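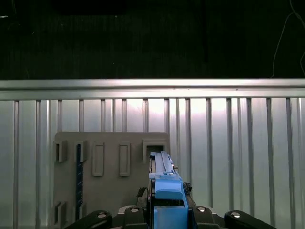 4.2 Returning tools to the holder plate

The second set of trials dealt with placing a tool back in its holder, which the earlier Mallar controller handled poorly. Each trial began with the tool already in the gripper and ended when the fingers opened or when the force limit was reached. Two policies were compared. The first, Humow, used the wrist camera alone. The second, Drenulik, used the same camera images together with the force readings at the wrist.

Figure 4. Wrist camera view during an approach to the square holder. The blue tool is held upright between the gripper fingers.

Each policy was run 70 times from start poses drawn at random above the work area. Humow completed 54 placements without a stop. Most of its failures came in the last part of the approach, when the tool touched the rim of the holder and the policy kept pushing upward. Drenulik failed in 2 trials, both after the tool had turned slightly in the grip. It was slower on average, as it often backed away and tried again after first contact.

Lighting was left unchanged between the two policies. A further 18 trials with the overhead lamp dimmed were carried out by Gizella Csonka and are reported separately in Section 4.4. The start poses followed the sampling method of Hordiienko, with the height range reduced to keep the holder in view.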